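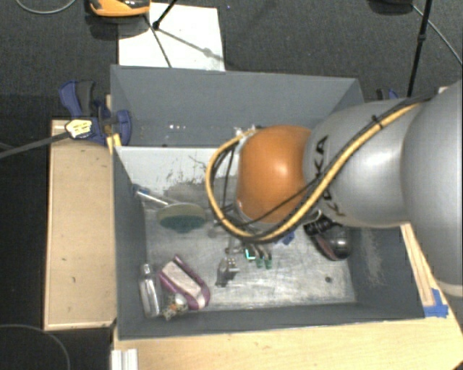
Support > Scheduling and Calendars > Solved

Shared calendar shows every booking twice after the January 2022 update

Opened by: Muthoni Temba
Assigned to: Roos Boersma
Product: Misow Desk, shared calendar
Priority: Normal
Status: Solved

Muthoni Temba wrote:

Hello there, and happy new year to everyone on the support desk! I hope you all got some rest over the holidays. I'm writing on behalf of our little office at Leckie, where we use your shared calendar for pretty much everything: meeting rooms, vacation days, the van, even who is bringing the cake.

Ever since we came back and let the update install, every booking in the calendar shows up twice. Not just new ones, the old ones as well. If I delete one of the pair, the other one goes too, so of course I got a bit of a fright when the whole front desk rota for the week vanished (I had it printed out, thank goodness, and typed it back in over lunch).

What I've tried so far:

Logged out and back in.
Closed the program and restarted the computer.
Asked Américo Pacheco at the next desk to look at his, and he sees doubles too.
Looked on my phone. Only one of each there, which surprised me.

I'm happy to try anything you suggest, only please be patient with me if it gets technical.

Warmly,
Muthoni

Roos Boersma replied:

Hi Muthoni, happy new year to you too, and thank you for such a clear write-up. I'm sorry about the rota! First thing, and please pass this on to your colleagues: don't delete any of the doubles for now. What you're seeing is one booking drawn two times, so removing either copy removes the real thing. Your phone is giving you the true picture.

Could you open Settings, then Calendars, then Sources, and tell me what's listed there? I have a suspicion but I'd like to see it confirmed before I send you off clicking through menus.

Muthoni Temba replied:

Well, that was quick! I found the page. There are 2 lines and they look the same to me. Both say "Leckie Main Office" and both have a green check mark. Underneath, in small gray letters, the first says "Ernska sync" and the second says "direct". Does that help at all? I didn't touch anything.

Roos Boersma replied:

That helps a great deal, thank you. Ernska sync is the old connection your office was set up with, and "direct" is the new one that came with the update. The update should have switched the old one off when it added the new one. On your account both are still on, so the calendar is fetching everything by two roads and showing you the lot.

Here's what I'd like you to do:

1. Go to Settings, Calendars, Sources.
2. Clear the check mark next to the line that says "Ernska sync". Please don't press Remove.
3. Choose File, then Refresh All, and give it 5 minutes. A calendar your size can be slow the first time.
4. Open any week in December and see whether the doubles are gone there as well.

Muthoni Temba replied:

Good morning Roos! I did it just as you wrote, made myself a coffee while it refreshed, and the doubles are gone, in December too. I could have hugged the monitor.

One thing though. Américo followed the same steps and his doubles went away, but now his reminders don't pop up. He missed his first meeting this morning and is blaming me, in a friendly sort of way. Mine still pop up fine. His are set for 31 minutes ahead, don't ask me why, he's always done it like that.

Roos Boersma replied:

Please tell Américo I'm sorry about the meeting. His reminder time is the clue here. The new connection only accepts the times in the drop-down list, and a time typed in by hand is quietly dropped when the old source is turned off. If he opens Settings, Reminders and picks 30 from the list, they should come back. I've passed this on to Naima Abou Zeid on our product team, who agrees that the program ought to say something when that happens. She has added it to the list of fixes, though I can't promise a date.

Muthoni Temba replied:

He grumbled about losing his extra minute, but the reminders are back! We've had them popping up all afternoon, his and mine both. Agnes Nygård in our other building had the doubles as well, so I sent her your four steps and she was sorted before I'd hung up the phone.

Thank you so much for your kindness and for never once making me feel silly. You may close this one.

Roos Boersma changed the status to Solved.

Note added by Roos Boersma: if you have this problem and see only one line under Sources, please open a new ticket. That has a different cause and the steps here won't help.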